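Início Quem somos Visitas Contactos

Quem somos

A Funumari começou com oito pessoas e uma máquina de café que já avariava nessa altura. Ensinamos garras a apanhar coisas: pacotes, panos, embalagens que brilham demais e escorregam quando há visitas. O nome foi escolhido por Yaw Eshun, que nunca explicou o que quer dizer.

Trabalhamos em Etonville, por cima da antiga loja Tetteh. Recebemos escolas, clientes e vizinhos curiosos, e o dia aberto de 13 de janeiro trouxe 248 deles – a escada ainda se queixa.
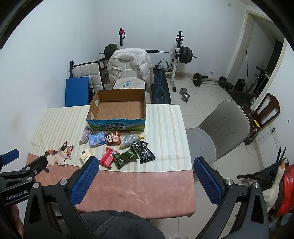

A demonstração é sempre a mesma e corre sempre de maneira diferente. Espalham-se artigos de mercearia numa mesa, alguém pega na garra manual e arruma-os. Thu Khổng faz isto com uma calma que irrita os engenheiros. Os visitantes pedem para experimentar, apertam com força a mais e descobrem que um pacote de bolachas é um adversário sério. Diễm Giáp regista tudo, incluindo os palavrões.

No último ano guardámos 916 demonstrações. As boas servem para treinar os nossos modelos, as más passam na festa de março.

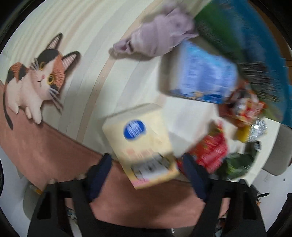 Quem nos visita costuma perguntar quando é que os robôs nos ficam com o emprego. Ewurabena Quartey responde que, pelo andar das coisas, primeiro terão de aprender a lidar com tecido amarrotado. Depois mostra o projeto Makden, que trata só disso e já vai na terceira versão.

As visitas duram uma hora e são gratuitas. Marcações com Abdul-Rahman Appiah, que responde a todas as mensagens, embora nem sempre na mesma semana.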